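Is the Molus ceasefire really holding?

sdumitrescu
Apr 6, 2021
I would like to ask the members who follow the Molus conflict more closely than me. The newspapers in my country write that the ceasefire holds, and they give the same number every time, 876 observers on both sides of the river. But when I read the local reports from Custden, there is shelling almost every week. Which version should I believe? I am not an expert, I only have family on the eastern bank.
Stojan Dumitrescu

hayes_p
Both, I'm afraid. "Holding" in diplomatic language means that the front line has not moved. It doesn't mean quiet. The Popescu plan only forbids heavy guns inside 25 kilometers, so mortars are a gray area and everyone uses them.

sdumitrescu
Thank you, Pádraig. I did not know that mortars are outside of the plan. This seems to me a very large hole. My aunt cannot make a difference between a mortar and a heavy gun when it falls in her street.

tresod12
Sorry but this is wrong. Read article 12 again. It says "indirect fire weapons," and a mortar is an indirect fire weapon. The hole is in the enforcement, the text is fine.

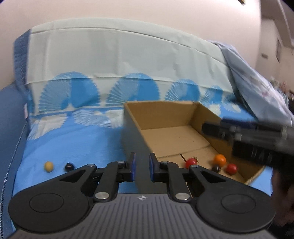 The observers may write down a violation, but they must send it to the joint office in Tresodcombe, and the office needs the signature of both sides before it is published. So of course the list is always short. I have followed this since June and I saw only 2 published violations.

hayes_p
Article 12 has an annex, and the annex defines indirect fire by caliber. Smaller mortars fall under it. I'm not defending it, I only say what was signed.

tresod12
The annex was never ratified by the eastern side. You can't use it to read the article.

hayes_p
The western side does use it, that is my whole point.

riverbank_left
You two had this same argument in the winter thread. For the original question: I would not trust the number of observers as a sign of anything. Most of them stay in the towns and make patrols in daylight. The shelling near Custden is mainly at night.

sdumitrescu
It agrees with what my aunt tells on the telephone. She says that the white cars leave before dinner. Does somebody know if the mandate can be changed to include the nights, or must the whole plan be negotiated again?

riverbank_left
Changed by exchange of letters, in theory. Both governments have to want it.

tresod12
And the western one doesn't, not before their elections.

hayes_p
I disagree with that too, but I will open a new thread for the elections.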